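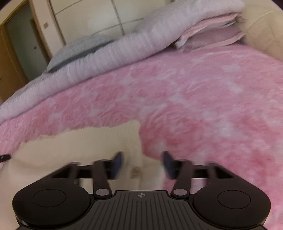

The pink blanket

My aunt Ngan-ling left me her house in Orkham and a blanket, and guess which one my cousins fought me for!

It's pink. It's shaggy. It sheds on everything (I found a strand in my soup last Saturday, and I eat in the kitchen). But every one of us had been sick under that thing as a kid, and Salim swore she'd promised it to him the winter he had chicken pox.

"She promised it to me too," said Jui-lin over the phone. "Twice."

So I did what any grown woman would do and told them both it was lost. Then in October Salim drove over from Maltolthorpe, 23 miles in the rain, no warning, and asked to use the bathroom. You have to walk past my bedroom to get there. I heard his steps stop.

I stood in the hall holding two cups of tea like an idiot.

When I finally looked in, he was lying on the bed with his shoes off, face down in all that pink fluff.

"Still smells like her cough drops," he said.

I put his tea on the nightstand and went to call Jui-lin.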